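Garutico Reading Rooms: progress report to the Coetzee Fund
Second report of the grant period
Prepared by Araceli Rosales, programme lead
March 19, 2018

Dear Lesego,

This has been our best stretch since the grant began, and I've had to cut this report down twice because I kept wanting to put everything in. The headline is that both reading rooms are now open, the Allix Street room on its full timetable and the Vodance Road room on afternoons only until the heating is sorted out. Children are coming, parents are staying, and the shelves look pleasingly untidy by closing time.

Membership

We had 483 members on the register when I closed it for this report. Most are between six and eleven, which is the group we wrote the proposal for, but we've picked up a good number of teenagers at Allix Street who come for the quiet tables and then wander off with a book anyway. Bongani Mtshali has changed the joining form so that it fits on one side of paper and no longer asks for a second contact. Sign-ups at the desk are much quicker, and the pile of half-finished forms has gone.

Loans for the period came to 1860. Picture books and comics lead by a long way, followed by anything to do with football, sharks or volcanoes. We had set ourselves a target of 1000, so we're delighted — and a bit short of comics! Sizwe Ngubane has put in a second order from the existing book budget and we expect it before the school holidays.

Home languages

The home language shelves were the part of the plan I was least sure about. Our first boxes were mostly translations of books the children already knew in English, and they sat there. Sizwe asked families at the door what they'd like to see instead, and the answers were songs, riddles, cookery and folk tales. He swapped half the stock on that basis. The riddle books are hardly ever on the shelf now, and grandparents have started borrowing on the children's cards, which we're happy to allow.

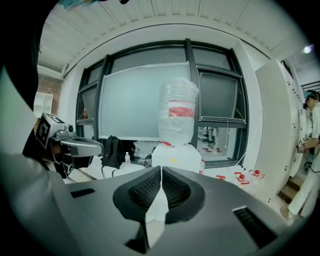
4 min read

Saturday story hour has moved from ten o'clock to half past, after several families told us the first bus gets in too late. It made a real difference to the mood of the session. Fewer people creep in during the first story, and Jianguo Kang can start with the long one while everybody is fresh. He has been reading a chapter a week from the same adventure novel and there was a proper groan when he stopped at the cliff.

Reading partners

Older pupils are paired with younger ones for twenty minutes after school. The training session went well, though it was too long, and we'll split it next time. Partners now keep a small notebook between them, with the title, the page they reached and one line from each child. I would love you to see these on your next visit. One pair has spent three pages arguing about whether a dragon can be a vegetarian.

We have more younger children wanting a partner than older ones offering. Bongani is visiting the secondary school again in March to speak to the year heads, and they've agreed that the sessions can go on pupils' service records.

What has been harder

The Vodance Road heating is the main one. The landlord has had the boiler looked at and a part is on order, but we don't have a date. Mornings there are too cold for toddlers, so the under-fives group is meeting at Allix Street for now. Some families have a long walk as a result and attendance in that group has dropped.

Overdue books are also creeping up. We don't charge fines and don't want to start. Jianguo is trying a returns box inside the school gate, and we'll have a fair idea by the next report whether it helps.

Money

Spending is in line with the budget you approved, apart from shelving, which came in under. With your agreement we'd like to move the difference to books, mainly comics and the home language stock. The full sheet is attached separately. No other changes are requested.

Next period

Full hours at Vodance Road as soon as the boiler is working, and the under-fives back in their own room. A second round of partner training in two shorter sessions. A visit from a local illustrator, still to be confirmed, who'd spend a morning drawing with the under-elevens. We also want to ask members what they think of the opening times, as the late evening at Allix Street is quieter than we hoped and those hours might be better used at the weekend.

Please do come and see us. Story hour is the best time, and if you arrive early there is usually tea.

With warm thanks from all of us,
Araceli Rosales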